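Field Technician, Glacier Hydrology (fixed term)

The Gritavness station program is hiring one field technician for the coming melt season. The position is based at the Nitska office, with two deployments to the ice margin. The contract runs for one season and may be extended by one more.

Duties
Install and service pressure sensors in boreholes to a maximum depth of 324 m.
Maintain three stream gauges on the Lolar outlet and carry out dye tracing at each of them.
Download loggers, check clock drift, and enter all readings in the station database.
Prepare cargo lists and pack instruments for transport by sled and small aircraft.

Requirements
A degree or equivalent work experience in earth science, civil engineering, or electronics.
Practical skill with soldering, cable splicing, and basic multimeter work.
Ability to lift 50 lb and to live in a tent camp at 1,883 m above sea level.
A current first aid certificate. Rope travel and crevasse rescue training is provided in October at Buenaventura, and attendance is required.

Experience with hot-water drilling is useful but is not a condition of hire. A medical exam must be passed before deployment. Travel, food, and cold-weather clothing are covered by the program.

How to apply
Send a resume, a one-page letter, and the contact details of two references to Ho-yin Wei, field operations, Nitska office. The closing date is 13/12/2019.
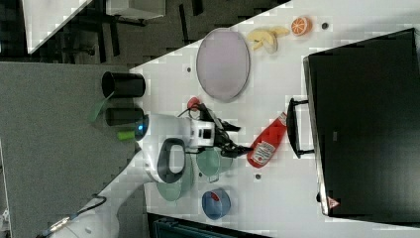 Applications received after the closing date will be held for the next season. Interviews are by phone and last one hour, including a short written problem on sensor calibration.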